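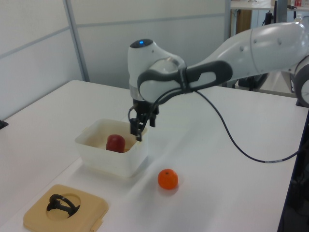 Unit 5: Storing Fruit at Home

Students are expected to have read the Tevik chapter on ripening before this session. The terms below will appear on the June test.

Ethylene. A gas given off by many fruits as they ripen. Apples produce a good deal of it; citrus fruits produce very little. Fruit kept beside apples may soften early – bananas and pears in particular.

Respiration. Picked fruit continues to take in oxygen and release heat. Cooling slows this process and extends storage life.

Bruising. Damaged skin admits mold. Fruit should be sorted by hand before storage, and any damaged pieces used first.
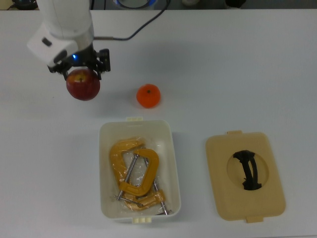

Nonora Course Papers, Vol. 3, p. 5

Humidity. Most apples keep best in cold, moist air. Mandarins dry out quickly at room temperature and should be moved to the refrigerator if they are to be held for more than a few days.

Written work. Compare two methods of storing apples over winter, in no more than 600 words. Papers are due at the Sopacua office on Tuesday, July 23, 2019. Late papers will not be graded.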